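3. Method

3.1 Setting and participants

The study was done in Dikville, in the two secondary schools which the municipality runs through its catering contractor, Tveit. Both schools serve one hot meal each day in a common dining hall, and both have a written policy on religious and ethical diets. The policy is the same document in the two schools, but it is not applied in the same way, and this difference was the starting point of our work.

We were interested in how dining hall staff decide what to do when a pupil asks for a dish which the register says the pupil should not have. Earlier work on this question (Amegashie and Dahlgren) looked mainly at parents and at head teachers. The serving staff, who must answer within a few seconds while the queue is waiting, were mentioned only in passing. We interviewed 24 persons: serving staff, kitchen supervisors, class teachers who had lunch duty, and parents who had at least once made a complaint. Pupils were not interviewed, which is a limit of the study and we return to it in section 6.

All interviews were held in the language the person preferred. Meron Abdella translated from Amharic and Tigrinya, and Tuva Myklebust from Norwegian. The parents received a gift voucher after the interview; the staff took part in paid working time, by agreement with Tveit. 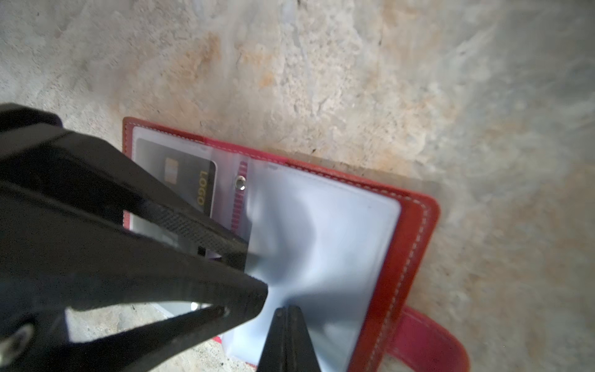 3.2 The diet register and the meal card

In both schools the family fills in a form in August. The answers go to the register, which is kept in a system called Plaltier, and the pupil receives a meal card. At the first school the card carries a code for the diet, and the person at the counter can read it before serving. At the second school the code was removed after parents said that it marked their children in front of others. There the staff must remember, or ask, or open the register on the screen behind the counter.

Several staff told us that they prefer to ask. Others found the question itself difficult. One supervisor explained it in this way: "If I ask one child about pork and not the next child, I have already said something about both of them." We found this remark in different words in many interviews, and it became one of our main codes – we called it "the cost of asking".

The register also does not say who made the decision. A diet may be entered by a parent, by the pupil, or by a teacher who believed she was helping. In cases of dispute this was often the first thing that people disagreed about.
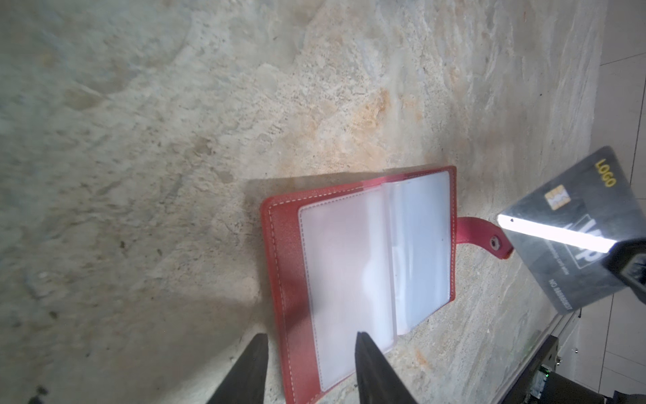
Figure 2. Open card holder with translucent sleeves.

3.3 Analysis

The interviews were transcribed in full and read by two of the authors separately. Ottar Hovland made the first list of codes from the staff interviews, and Augustina Amegashie from the parent interviews. The lists were then compared in meetings during March, and where we could not agree, the passage was kept with both codes. We did not calculate a measure of agreement, as the passages were long and often held more than one topic.

In addition, we collected public comments under articles in the local newspaper Hullar about a dismissal case in the region. There were up to 3000 comments 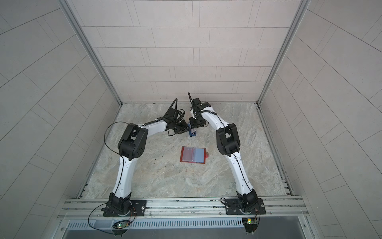
in this material before we removed repeated posts and those which the newspaper had hidden. We used them only as background. The tone of the comments was much harder than that of any interview, and very few writers seemed to know how a school kitchen works during service. Most of them wrote about religion in general, or about the head teacher, and the worker who had served the meal was often not mentioned at all.

For this reason the comments are not quoted beside the interviews in the next section. They are used again in section 5, where we discuss why the schools were slow to speak publicly about their own rules.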